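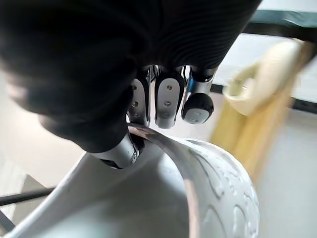
Why do robot hands drop things?

Most of the time, a robot hand drops something when it pushes too lightly, pushes in the wrong place, or gets a wrong message from one of its sensors. The hand may be working fine and still be told the wrong thing.

This page is about one robot hand, called Eren, and a Friday when it kept letting go. Eren works in a test room at a company named Plolar. Its job is to pick up things of different shapes, hold them, and put them down again. It practices on all sorts of objects, such as white wheels with a tire pattern molded on the outside.

Wheels are hard to hold

Try picking up a toy wheel with three fingers and your thumb. You probably don't think about it. Your skin feels the wheel begin to slide, and you squeeze harder before you even notice.

A wheel gives a robot a lot to work out. The sides are smooth and curved. The outside has bumps and grooves. If a fingertip lands on a bump, it may touch only a small part of the wheel. Metal against a smooth surface can slide easily. A rubber fingertip pad helps because rubber grips well, in the same way the bottom of your sneaker grips the gym floor.

The thumb matters too. It pushes one way while the fingers push another, and the object stays between them. Engineers call this a grasp. If one side pushes much harder than the other, the object can tip or spin out.

What went wrong

Eren had made 4,000 grasps since March. Then, on that Friday, it began dropping things. It would close its fingers, lift, and a moment later the object was on the floor. This happened 49 times in one day.

The first idea was that the motors were weak. A motor is the part that makes a finger bend. Griet Willems, the engineer in charge of the hand, tested each motor by itself. They were all fine.

Her second idea was that the rubber was worn out. She put on a new pad. The hand still dropped things.

Then she looked at the numbers coming from the force sensors. A force sensor measures how hard something is being pushed. When the hand was open and touching nothing, the thumb sensor should have read zero. It read 2. The computer believed the thumb was already pressing on something, so it stopped squeezing too soon.

You can see the same problem with a bathroom scale. If the scale says 2 pounds when no one is standing on it, every weight it shows will be 2 pounds too high. Engineers call this drift. Sensors can drift when they get warm, when they get old, or when they are bumped.

How it was fixed

Griet Willems reset the sensor so that "touching nothing" meant zero again. This is called calibration. Then she changed the program. Now the hand opens all the way before each job and checks that every sensor reads zero. If one doesn't, the hand stops and a message goes to the screen. The check takes 3 seconds.

She also had the program, which is named Hatura, watch for slipping. When an object begins to move between the fingers, Hatura tells the hand to squeeze a little more. There is a limit on how hard it can squeeze, so it won't crush what it is holding.

Why a dropped wheel is a safety matter

A light toy wheel won't do much harm if it falls. A heavy machine part could break a foot. A robot that squeezes too hard is also a danger, and a drifting sensor can cause that as well. If the thumb had read too low, the hand would have squeezed more than it needed to.

At Plolar the rules are the same for everyone, including visitors from the Flikedmont school:

Stay behind the line while the hand is powered on.
Never reach in to catch something that is falling.
If the hand does something odd, tell an adult and let them press the stop button.
Pick up dropped objects only after an adult says the power is off.

Words to know

Calibration: setting a tool so that its readings are right.
Drift: a slow change in a sensor that makes its readings wrong.
Force: a push or a pull.
Grasp: a way of holding something.
Sensor: a part that measures something, such as force, heat, or light.

Try it at home

Put on a pair of thick winter gloves and pick up a coin from a table. Then try it with bare hands. With the gloves on, your fingers are just as strong, but they can't feel as much. Write down which way was faster and which way you dropped the coin more often.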